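Getting the outdoor pots and buckets clean again

Every February, when the worst of the heat is behind us, I work my way through all the metal bits and pieces living in the garden - planters, ash buckets, the ice bucket that never made it back inside. Dust settles into a matte black finish and dulls the colour terribly, but it does come up nicely with a bit of patience.

Brush off any loose grit first, then mix 2 drops of dish soap into a basin of warm water and wring your microfibre cloth out well. Lay the bucket on its side somewhere it won't roll away (gravel is lovely for this), spread one hand flat on it and rub with the other, turning it a little as you go.

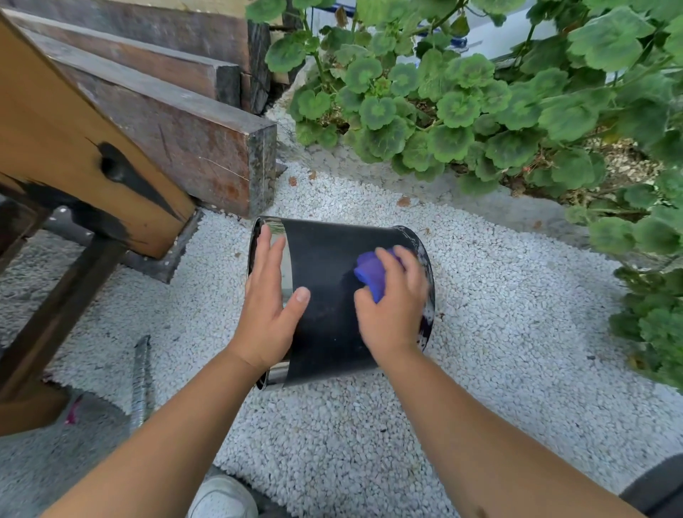
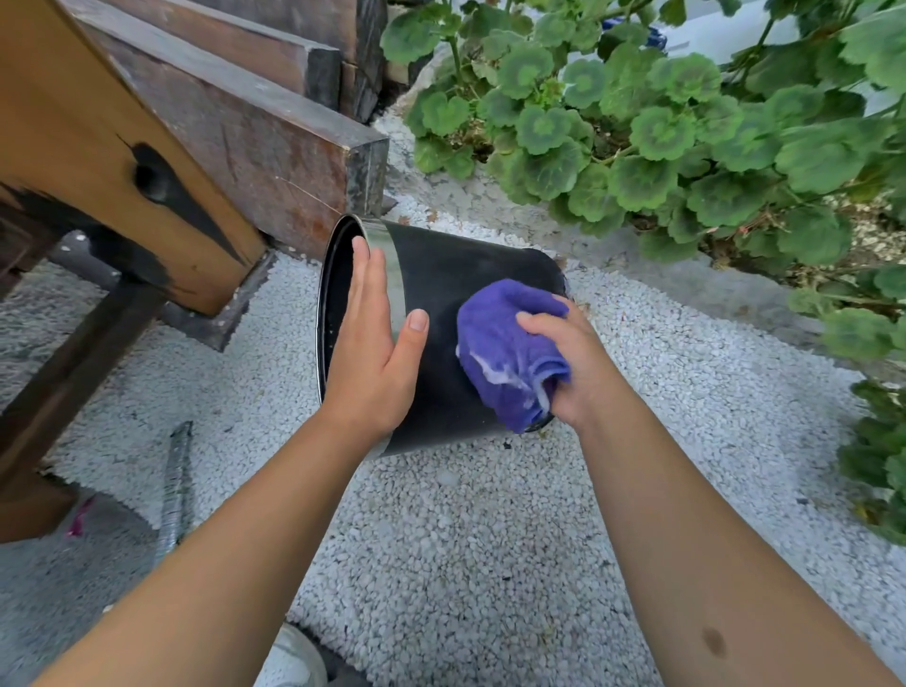
Looking after the silver rim

Leave the shiny edge until last and use a fresh side of the cloth, or you'll only drag the grit across it. Dry it with an old tea towel and let it stand in the shade for 30 minutes before you put anything back in.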